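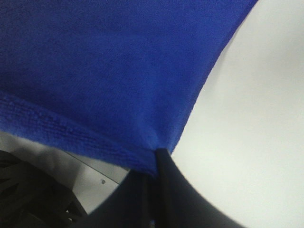 Milagros Aranda says the softener has to go first, and that most people would rather give up anything else on the laundry shelf. She has been teaching a household care class at the Carkeck community center for three years, and the first evening is always spent on why towels stop drying.

The complaint is a common one. A towel comes home from the store, works well for a season, and then starts pushing water across the skin. People blame the towel and buy another. In most cases the fabric is fine and has a coating on it.

Liquid softener leaves a thin, waxy film on fibers. That film is what makes a sheet feel smooth, and it also keeps water out. On cotton terry the effect builds slowly. On microfiber it can show up after a few washes, as the fine fibers depend on the tiny gaps between them to hold water. Dryer sheets leave a similar film.

Too much detergent comes next. Modern washers use far less water than the old top loaders, and the soap has less to rinse away in. Sevim Uysal runs the Pimlow, a small coin laundry with long Sunday hours, and she sees caps filled to the brim all day.

"They pay for a big load and pour for a big load, and then they pour again," she says. "Two tablespoons is plenty for most of what comes in here."

Her own test is simple. She takes a clean towel, puts it in a sink of hot water, and squeezes it. If the water turns cloudy or slick, there is old soap in the cloth.

Fixing it takes one afternoon. Wash the towels by themselves with no detergent, on warm for microfiber and hot for white cotton. Run a second cycle with half a cup of white vinegar in place of soap, and then a plain rinse. Do not mix vinegar with bleach in any form. A badly coated towel may need the whole thing twice.

Heat is where the two fabrics part ways. Cotton can take a hot dryer, though it wears faster that way. Microfiber is usually polyester with some nylon, and high heat can harm the fibers for good. Low heat or a clothesline is safer. It also picks up lint from anything made of cotton, so the two should be washed apart.

Kadir Ertürk, who cleans offices on the night shift, keeps 80 cloths in rotation and sorts them by job. Glass cloths never go in with floor cloths. He shakes each one out before it goes in the bag – grit left in the pile can scratch a window later – and he hangs them all on a rack by 3 in the morning.

Some towels are past saving. Thin spots, a hem that has come apart, or a sour smell that returns as soon as the cloth gets damp are good reasons to move one down to the garage. Aranda cuts her old bath towels in quarters and runs a zigzag stitch along the raw edges. They last another year or two under the kitchen sink.

The next Carkeck class starts in May and covers wool.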